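Does a Clear Table Stay Clear? A Sceptical Look at the Trernau Method

Keabetswe Zulu
6/28/23

Background

The unit asked us to pick a claim made about household organisation, test it somewhere ordinary and write up what we found. I chose the claim at the centre of the Trernau method, a tidying program our tutor handed out as a photocopied booklet. The booklet says that a table which is cleared completely, once, and then given "one permanent guest" will stay clear with almost no further effort. The permanent guest is a single object that lives on the table. Everything else is a visitor and has to leave.

I was doubtful from the first page. The booklet is full of before and after stories and has no account of anybody's table a month down the track. It also never says what counts as clear. Is a table with a phone on it clear? With a phone and a mug? The author seems to think we'll know it when we see it, and in a share house of four people I can promise that we won't.

Still, the idea is cheap to test. It needs a table, some people who use it, and somebody willing to be annoying about it.

Setting

The table is in the Ellis Street house, in the room between the kitchen and the back door. It has a light wooden top with a fine brown grain, and it gets used for breakfast, assignments, mail, folding washing and putting things down "for a sec". It came with the house. The finish reflects a fair bit of light, which turned out to matter more than I expected and which I come back to under Findings.

For the permanent guest we agreed on something red. The booklet recommends a strong colour, on the theory that the eye settles on it and reads the rest of the surface as finished. I think this is decoration advice dressed up as psychology, but I followed it. What nobody in the house could agree on was position. The booklet says the middle. We tried the middle for two days and it was in the way of every plate and laptop, so the guest went off to one side, and I recorded that as a departure from the method.

The pale wood was a help here. A brick red container shows up on it straight away, and so does any bare stretch of tabletop beside it.
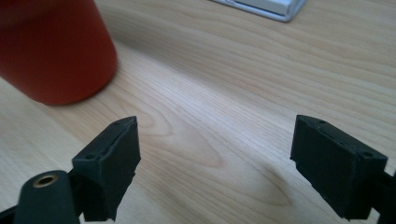
Method

1. Clear the table completely. We did this together in one evening. The booklet allows 15 minutes. Ours took longer, mainly because of the mail, which had been breeding.

2. Wipe it down and let it dry. I used a cloth and plain water.

3. Put the permanent guest in place and tell everyone what the rule is. I wrote it on a card and stuck it to the fridge.

4. Check the table each morning and each night. I wrote down whether it was clear, nearly clear or not clear. "Clear" meant the guest and nothing else. "Nearly clear" meant the guest and something flat, such as a letter or a notebook. Anything more was "not clear".

5. Write down what the visitors were, but say nothing to the person responsible. This was the hardest step and I broke it twice.

I should admit that the middle category was my invention. The booklet only has clear and cluttered. With just two boxes I would have been arguing with myself over every envelope, so I added a third, and a stricter marker than mine might say I built myself an excuse. I have kept the three sets of notes separate in the appendix so that anyone who disagrees can merge them.

Findings

The first few days went well, and I don't believe they tell us much. Everyone knew I was checking. One housemate was carrying her cereal bowl back to the kitchen between mouthfuls. You could put any rule on a fridge and get three good days out of it.

After that the flat things arrived. They came in at the edges of the table first, and people did not seem to count them. When I asked at the end of the trial, two housemates said the table had been "totally clear" on mornings when my notes had it as nearly clear. This is the most interesting thing I found. A thin object near the edge doesn't register as clutter to the person who left it there. The Trernau booklet has a whole chapter on stacks and says nothing about single sheets.

The light made a difference too. When the sun came in, the top had a bright sheen along the grain and looked good, and people commented on it. When it was overcast the wood just looked like wood, and the table filled up faster. I can't prove one thing caused the other. Overcast days are also days when people stay in and eat at the table. But the booklet credits every success to the permanent guest, and I think a nice surface in good light was doing at least some of the work.

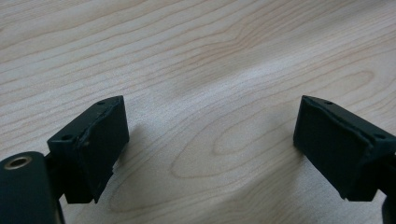 The second half of the trial was patchier. Mornings were better than nights all the way through, for the dull reason that people cleaned up before bed if they saw me coming with the notebook. Washing was the worst visitor. Once a basket was on the table, other things gathered beside it, and when the basket left they stayed behind. Food was hardly a problem at all. Plates get smelly and somebody moves them. A library book can sit there for a week without bothering anyone.

The guest itself did its job in one narrow sense: it never became a place to put things, which I had predicted it would. I had expected pens, receipts and rubber bands by the end of the first week. I was wrong on that and have said so in my notes.

Comparison with a second method

For contrast I read the Trusta guide, which takes the opposite view. It says a table with anything at all living on it is an invitation, and that the top should be bare overnight. We ran this for the last few days only, so I won't lean on it. My impression is that it was no better and no worse, and that the household missed having something red to look at. The guide is also a good deal bossier than the booklet. It wants a sign-off sheet.

What neither method deals with is where the visitors are supposed to go. Our hallway shelf was already full. Several of the things I had cheerfully logged as "removed" had only shifted to a chair, and I didn't start checking the chairs until quite late. If I did this again, that would be the first change. I suspect the results would look a lot less flattering.

Limitations

One house, one table, one observer who lived there and had an opinion going in. My housemates knew what was being tested and a couple of them wanted it to fail so they could have the table back. I did not run a period of ordinary use beforehand, which means I have nothing firm to compare against beyond everyone's memory of how bad it used to be. Those memories don't match.

I had meant to repeat the trial in November, when exams bring out more paper, but the timing didn't suit the unit.

Assessment of the claim

The table was tidier during the trial than I remember it being before. I am not willing to give the permanent guest the credit for that. A card on the fridge, a person with a notebook and a thorough clearing out of old mail would each be expected to help, and the method as written bundles them all together. The claim that it stays clear "with almost no further effort" is simply not what happened. There was effort every day, most of it mine.

I would keep the clearing evening and the red container, and drop the chapter on the eye. The card is still on the fridge.

Recent reports from this unit

The Jarunow Shoe Rack: Who Is It For?
Labelling the Pantry and What Happened Next
Shared Fridges and the Problem of the Second Shelf
Do Hooks Work? A Hallway Trial
Folding Versus Rolling in a Small Linen Cupboard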